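Inicio | Opinión | Vida diaria | Archivo | Contacto

Devolvedme el casco

Lo reconozco, soy de esas personas que guardan botellas vacías debajo del fregadero "por si acaso" (tengo casi 60, y en casa ya ni me discuten). Todo viene de cuando bajaba a la tienda con la bolsa tintineando, dejaba los cascos en el mostrador y volvía con unas monedas. ¡Qué bien me sabían aquellas monedas!

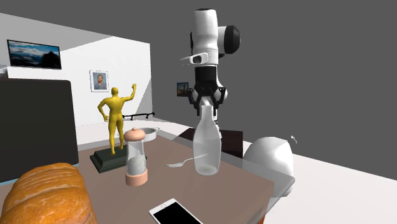
En Larnen, donde vivo ahora, el contenedor de vidrio más cercano queda a 15 minutos andando, cuesta arriba a la vuelta. Y mira, yo voy, pero cada vez que oigo romperse una botella entera ahí dentro me da una rabia tremenda. Estaba perfecta, se podía lavar y llenar otra vez. La fundimos para hacer otra igual, con el gasto de horno que supone, y encima nos felicitamos por reciclar.

En octubre, la tienda Kenura empezó a cobrar 19 céntimos de depósito por cada botella de zumo Inow, y te los devuelven al traerla. Escribí aquí mismo que me parecía estupendo y me cayó la del pulpo.
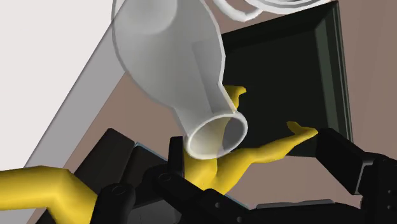 Nina me contestó que muy bonito todo, pero que ella vive en un cuarto sin ascensor, con dos críos, y que bastante tiene con subir las botellas llenas como para ponerse a bajar las vacías. Pues tiene razón, oye. Por eso creo que los cascos deberían recogerse en cualquier comercio, y también a domicilio cuando te traen la compra.
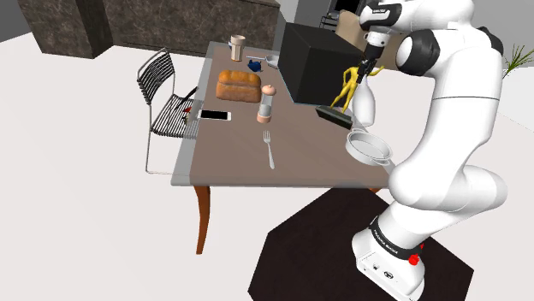 Mesa marrón y brazo blanco con pinza negra.

Yo, mientras tanto, sigo con mi bolsa. Mañana bajo otra vez a Kenura, que debajo del fregadero ya no cabe ni el estropajo.

Compartir (15) | Comentarios (2)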